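The bananas, the belt and my stopping distance

10 February 2019

I promised to write about the day when the left arm did not stop, and I have delayed it for too long. Part of the reason is that I wanted to understand the fault first. The other part is that I am a little ashamed of it, as the mistake was mostly mine. Nothing was broken except one banana and a piece of my confidence.

For readers who came here from the Pollis page: I work in a small lab where we teach arms to pick up soft things from a moving conveyor and put them into a tray. We name our setups after nothing in particular. This one is called Givitz. It has a green belt, two pendants, one for each arm, and a control program which I wrote together with colleagues over one long winter. Bananas are our favorite test, for they are cheap, they bend in all directions, and they show every mark. If the hand presses too hard, you will know it the next morning when the skin is brown in that place.

The work that day was simple. The belt had to bring a bunch to the pick position and stop. Then the left arm had to go down slowly, touch the outside banana with one finger, feel the contact and wait. It was a test of the touch only, no lifting. We had done it 39 times that week and I had stopped watching with my full attention. I think this is the first thing that went wrong, before any software.

On the next run, the finger touched the banana and the arm continued. It was not fast. The speed was limited to 25 percent, as always when a person is inside the marked area. But it continued in a quiet and steady way, pushing the whole bunch to the side of the belt, until the bananas met the aluminum rail and the finger was pressing on them against the metal. I remember that I looked at the screen first and not at the arm. The screen said that everything was normal. I looked back, and the arm was still pushing. Only then I pressed the stop.

I pressed the wrong one.

The stop I pressed belonged to the right arm, which was standing still and had no plan to go anywhere. It became even more still. The left arm completed its move, as the program thought it should, and then waited politely in the wrong position, with a flat banana under its finger. If there had been a hand between the finger and the rail, it would have been a painful hand. I do not believe it would have been broken at this speed, but I don't want to learn it by experiment.

My colleague pressed the correct stop a moment later. We both stood there without speaking, and then we turned everything off and went to drink tea.

After the tea we started to look for the reason. I will tell the false paths also, since when I read the reports of other people I always miss this part.

Our first idea was the contact threshold. The finger reports a value when it touches something, and above a certain number the program says "contact" and the arm must hold. Somebody could have raised this number. We checked, and it was the same as the whole week. We touched the finger by hand, and the value jumped as it should.

The second idea was the network. The hand and the arm do not speak to each other directly. The hand speaks to the computer, and the computer speaks to the arm. If the message from the hand comes late, the arm moves further than it should. We looked in the log and found a hole in it. For 2 seconds there was no new value from the hand at all. Before the hole: normal values. After the hole: a very high value, as you would expect from a finger which is squeezing a banana against a rail.

So the hand became silent exactly in the moment of touch. And now comes the part which is my fault. When no new value arrives, my program did not say "I don't know, stop." It kept the last value it had received, which was the value of a finger in free air, and used it again and again. From the point of view of the program, there was nothing in front of the finger. I wrote this code myself. I even remember why: in the first month the connection was losing one message here and there, and the arm was making small ugly jerks each time, so I told it to keep the old value. It made the movement beautiful, and I forgot about it.

Then we had to find why the hand was silent. This took more time, 45 minutes on the first evening and most of the next day. We repeated the approach many times without fruit, and it was always fine. We put back the bananas, and it was fine again, until it was not. In the end we stopped looking at the arm and began to look at the table.

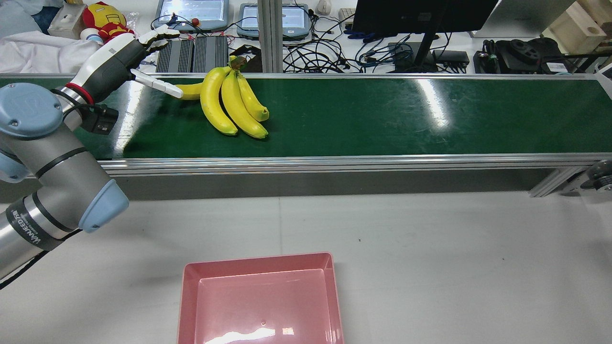
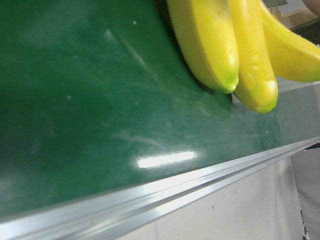
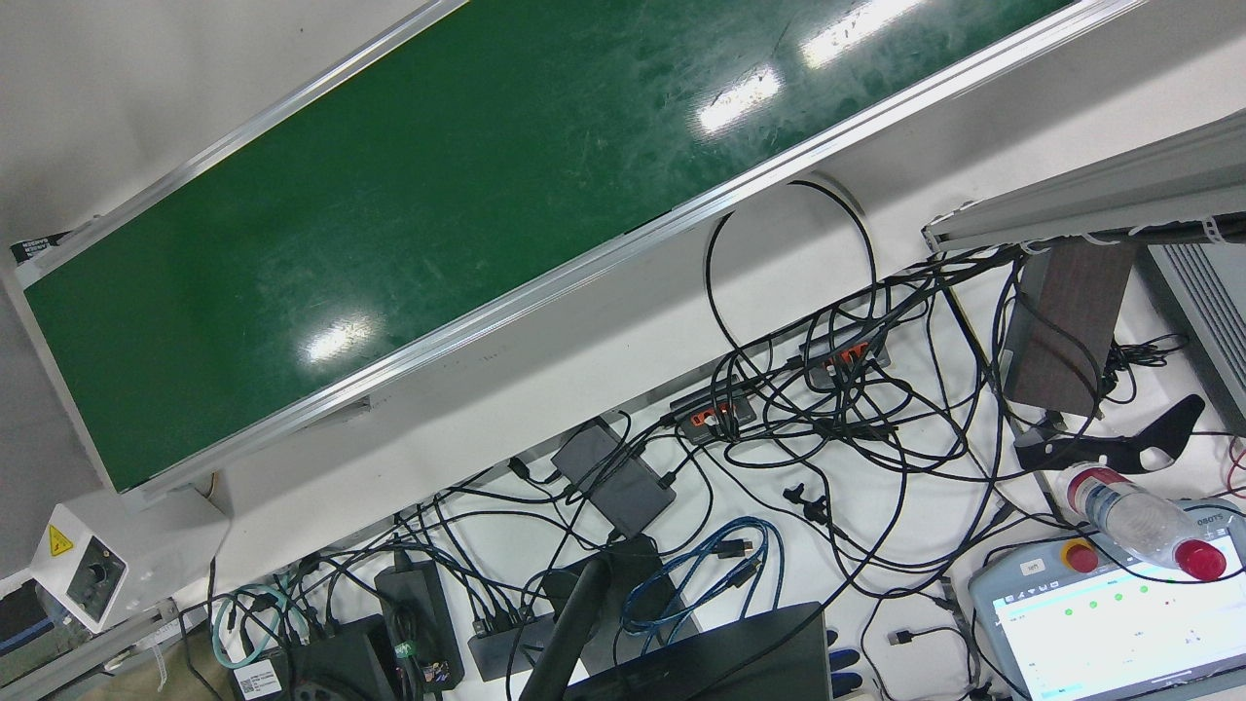 The finger at the bunch, the belt from the wrist camera, and the cable side of the table.

I am not proud of the cables. They grew, as they do in every lab. In the beginning there was one power strip, and everything could be followed with the eye from one end to the other. Then we added a camera, then a second one, then a hub for the cameras, and each time we said that we would tidy it before the summer.

The USB connection of the left hand was going through the same hub as the cameras. When we moved the cables a little - not pulling, only lifting them the way a cable is lifted when the next one moves - the hub lost the hand and found it again after a short time. The cameras were on other ports and continued without a problem, so on the screen the picture was alive and everything looked healthy. I believe that with certain positions of the arm, its own cable was pulling at the bunch of cables on the table just enough. It explains why we could not repeat it at will. It depended on how the cables were lying, and each time we searched, we were changing how they were lying.

I say "I believe" because we could make the hub fail with our hands in a reliable way, but with the arm alone we only saw it two more times. For me it is enough. Perhaps for a stricter person it would not be.

What we changed:

The program now looks at the age of each value from the hand. If it is too old, the arm stops and the program writes a loud message. The jerks came back, of course. We have repaired them in the honest way, by making the connection better.

Each hand has its own cable directly to the computer, with no hub between. The cables of the cameras go on the other side of the table. They are fixed at both ends, and there is a free loop at the arm side so it can move without pulling anything.

Nobody looks at the screen during contact. One person has the pendant and only watches the arm. The other person may look at numbers.

And the pendants. This I find the most important, and it was also the cheapest to improve. The two pendants look the same, and on our bench they were lying wherever the last person had put them. The left one has a small label which says "left," but when you are frightened you do not read small labels. You press the red thing which is nearest to you. So now we have a third stop, one big button on the front edge of the table, which stops both arms and the belt together. We should have had it from the first day. I knew that one should have it. It was in my list of things to order, under a new chair.

Before we restarted, I asked a friend at Khurana, where they have much bigger machines, what they think of our new rules. The answer was kind, but it included the question of whether we test the stop buttons regularly. We did not. Now we do it every morning before the first run: one presses, the other looks that everything is really without movement, and we write it in a notebook. It takes less time than making coffee.

I also asked myself why the force limit of the arm itself did not help, and I got this question from two readers when I mentioned the story in a comment. The arm does have such a limit. But it was set for the lifting work with heavy trays, and a banana against a rail is far below it. We have now a separate setting for the touch tests, with a much lower limit. It sometimes stops for no good reason, and one of my colleagues complains about it. I prefer the complaints.

There is one thing I have not solved. When the hand comes back after a lost connection, its first value is sometimes wrong, much too low, for a very short time. At the moment we throw away the first values and wait, but I don't like it, because it is again a trick of the same kind as the one which brought us the trouble. If somebody has seen this with a similar hand, please write to me. The old Fumov forum had a thread about it, but the page does not open anymore and I didn't save a copy.

Next time I will write about the tray side, where the arm must let go of the bunch without dragging it over the edge. For that we need fresh bananas again, the last ones are already in a cake.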